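Trinitz open day, remote teaching demo

Jidix promised we'd teach a robot kitchen work. In practice that meant queuing for a hand controller and steering a simulated arm over a marble counter toward a salt shaker. 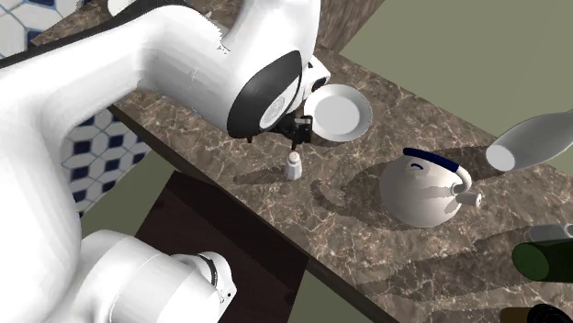 Keith Hollis thought I was being unfair, and said a dull task is the right one to teach first.

Maybe. The sign claimed 1,000 demonstrations per task. I'd like to know how many got thrown out, and the desk couldn't tell me.

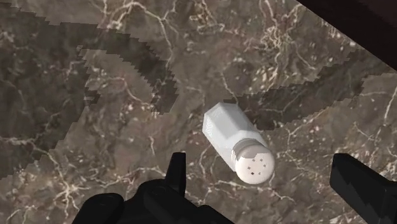
Salt shaker on its side, gripper fingers open.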